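Pollbridge Prüfset für kollaborative Arbeitsplätze: vier Monate im Einsatz

Geschrieben am 14. Juli 2020, Kategorie: Werkzeug und Messtechnik

Eigentlich wollte ich nur eine kurze Notiz zum Pollbridge-Set schreiben, aber dann kamen so viele Nachfragen in den Kommentaren unter dem letzten Beitrag, dass es jetzt doch ein richtiger Test wird. Also Kaffee holen, es dauert etwas.

Zuerst die Frage, die am häufigsten kam: Was ist überhaupt drin? Ein Kraftmesskopf mit zwei Federn, ein Satz Dämpfungsauflagen in verschiedenen Härten, Druckfolien für den Kontaktbereich, ein Ständer mit Klemme und ein Ordner. Ja, ein echter Ordner aus Papier, mit Registerblättern! Darin stecken Checklisten für Risikobeurteilung, Abnahme und die wiederkehrende Prüfung, angelehnt an ISO 10218 und die TS 15066. Bezahlt habe ich 965 Euro netto, selbst gekauft, beim Händler Brestoteck. Die Nachfüllpackung Folien kommt extra, und zu der sage ich weiter unten noch was.

Wer meinen Blog schon länger liest, weiß, dass ich kleine Zellen mit Leichtbauarmen und Händen betreue, meistens an ganz normalen Tischen. Große Anlagen mit Zaun und Lichtgitter mache ich nicht mehr. Dafür schlage ich mich ständig mit der Frage herum, welche Kraft beim Kontakt denn nun erlaubt ist, wo man messen muss und wie man das so aufschreibt, dass es ein Jahr später noch jemand versteht (meistens bin das ich selbst, und ich verstehe es nicht).

Die Messung

Der Messkopf liegt gut in der Hand und lässt sich mit dem Ständer in fast jede Lage bringen. Der Messbereich geht bis 500 Newton, das reicht mir dicke, denn wenn ich da rauskomme, habe ich ganz andere Sorgen. Federwechsel geht mit einem Inbusschlüssel in ein paar Minuten. Die Dämpfungsauflagen sind farbig markiert, und auf der Rückseite vom Deckel steht, welche zu welcher Körperregion gehört. Klingt banal, aber beim Vorgängergerät habe ich das jedes Mal nachgeschlagen und einmal prompt die falsche erwischt. Zwei Stunden Messung für die Tonne.

Weniger schön ist die Klemme vom Ständer. An dicken Tischplatten greift sie nur mit den letzten Gewindegängen, und auf glatten Oberflächen rutscht sie, wenn der Arm mit etwas Schwung aufsetzt. Ich lege inzwischen ein Stück Gummimatte drunter. Bei dem Preis dürfte Pollbridge die gern mitliefern.

Die Software (läuft nur unter Windows) zeigt die Kurve mit Spitzenwert und dem quasistatischen Anteil getrennt an. Genau so will man das haben. Der Export als PDF ist ordentlich, der Export als CSV setzt leider Punkte statt Kommas, was mein deutsches Tabellenprogramm mit lustigen Datumsangaben quittiert. Im September soll ein Update kommen, schreibt der Support. Mal sehen.

Der Ordner, also das eigentlich Gute

Ich gebe zu, ich habe über den Ordner gelacht. Inzwischen ist er der Teil, den ich am meisten benutze. Die Checkliste für die Abnahme hat 46 Punkte, und die sind in einer Reihenfolge, in der man tatsächlich um den Tisch herumgeht. Erst Aufstellort, dann Befestigung, dann Leitungen, dann Werkzeug, dann Bewegung, dann Messung. Man muss nicht dauernd zurückblättern.

Besonders mag ich das Blatt „Hand und Greifer“. Viele prüfen nur den Arm und vergessen, dass der Endeffektor zur Anwendung dazugehört und in die Beurteilung muss. Mehrfingrige Hände sind da eine Sache für sich: Klemmstellen zwischen den Fingern, schmale Spitzen, bei denen der Druck viel schneller zum Problem wird als die Kraft. Pollbridge verlangt, dass man die Hand offen, halb geschlossen und geschlossen betrachtet, jeweils ohne Werkstück und dann noch einmal mit. Mehr Arbeit, klar, aber ich habe dabei schon zwei Stellen gefunden, die ich sonst übersehen hätte.

Auch das Leitungsblatt ist gut. Es fragt nach Schlaufen, in denen man hängen bleiben kann, nach Zug am Handgelenk und danach, ob ein Kabel in den Arbeitsbereich läuft. Ich mache es am Tisch gern zuerst, bevor überhaupt etwas Strom bekommt. 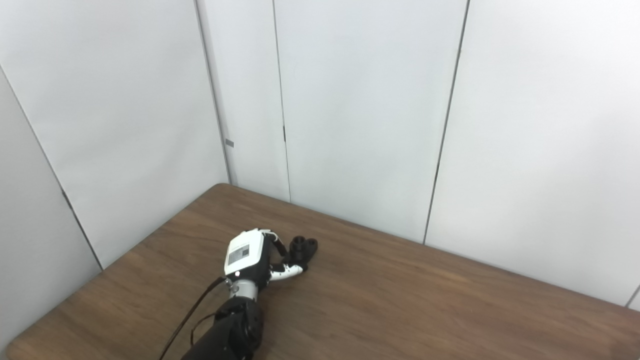 Hand tief über der Tischplatte, nichts im Griff. Für das Leitungsblatt interessant: das dünne schwarze Kabel, das vom Handgehäuse schräg über den Tisch läuft.

Was mir am Leitungsblatt fehlt, ist ein Feld für eine Skizze. Der Freitext ist zu klein, und „Kabel links, Schlaufe neben Unterarm“ hilft bei der nächsten Prüfung nur so mittel. Ich hefte immer ein leeres Blatt dahinter. Und einen Eintrag für Wände und Ecken hätte ich auch gern weiter vorne gesehen, der kommt erst unter „Bewegung“. Bei Tischen, die in einer Ecke stehen, ist das Quetschen zwischen Arm und Wand aber das Erste, was ich wissen will!

Vergleich mit Benavides

Ein paar von euch haben nach dem Koffer von Benavides gefragt. Den hatte ich mal zwei Wochen geliehen. Der Messkopf ist feiner aufgelöst und die Klemme um Welten besser, dafür gibt es als Dokumentation nur eine Tabelle zum Ausfüllen. Wer seine eigenen Vorlagen schon hat, fährt damit wahrscheinlich besser. Wer bei null anfängt, nimmt Pollbridge.

Folien und Folgekosten

So, die Folien. Jede taugt für genau eine Messung, und wer gründlich arbeitet, verbraucht davon viele. Ich habe seit dem Kauf 542 Euro für Nachschub ausgegeben, also über die Hälfte vom Preis des Sets. Das sollte man vorher wissen. Lagert sie auch bitte liegend und dunkel, meine erste Packung stand auf der Fensterbank und war hinüber.

Noch ein Hinweis, weil es in den Kommentaren durcheinanderging: Das Set nimmt euch die Risikobeurteilung nicht ab. Die Grenzwerte stehen in der Norm, die Verantwortung bleibt bei dem, der die Anwendung zusammenbaut, und wenn ihr die Hand wechselt oder die Geschwindigkeit hochsetzt, fangt ihr mit den betroffenen Blättern wieder von vorne an.

Meine Wertung: vier von fünf Punkten. Einen Abzug gibt es für die Klemme und den CSV-Export zusammen. Die neue Zelle in Platitz nehme ich jedenfalls wieder mit dem Ordner ab, und wenn das Update da ist, trage ich hier nach, ob die Kommas stimmen.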